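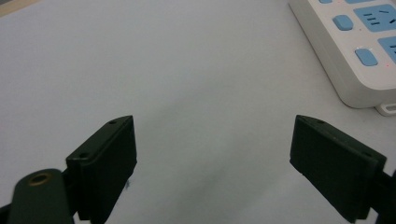

How long does it take to set up the Denent hand-held gripper kit? Plan on an afternoon for the first one, then well under an hour for any you build after that.

Updated 9/26/21

I bought my Denent kit back in June and I've put together 2 of them now, so I figured I'd write up how I do it. The booklet in the box is fine, but it skips a few things I had to work out on my own (usually with a part already on backwards).

Before you start, dump the bag of screws into a dish and sort them by length. My kit had 109 small parts counting washers, and the two shortest screws look almost the same. Clear off a table too. I like a plain white one for this, because dark parts show up great on it and you can see whether the fingers line up.

Step 1. Press the brass bushings into the arms. Go slow! Start each one with your thumb, then squeeze it in with a small clamp. If it goes in crooked, back it out and try again, don't force it. I cracked an arm that way and had to order another from Plekberg, who sell spares for this kit.

Step 2. Hang the arms on the frame and work them open and closed by hand. They should swing freely. If one drags, loosen its pivot screw a quarter turn.

Step 3. Put on the fingers. Each pad has small screw holes along its top edge. Get all the screws in loosely first, close the gripper so the pads meet flat, and only then tighten everything up. This is the step I'd redo if your grip feels off later.

Step 4. Open the gripper wide and look at it from behind, the way you'll be holding it. The top edges of the two fingers should sit at about the same height. Mine were way off on the first build, and it was just one screw I'd missed.

Step 5. Practice before you record anything. I do 40 slow open-and-close moves over a bare patch of table, then start on easy stuff like a sponge or a paper cup.

For sorting my recordings I use Mollel, which the kit seller suggested. It's a bit clunky but it hasn't lost a clip on me yet, and I'm up to 3,516 of them.

Would I buy the kit again? Yep, though I'd get the spare arms in the same order and save on shipping. I also tried the Enditside pads, the softer ones, and they hold thin things better but they pick up lint like crazy. Wipe them with a damp cloth and let them dry before you use them again.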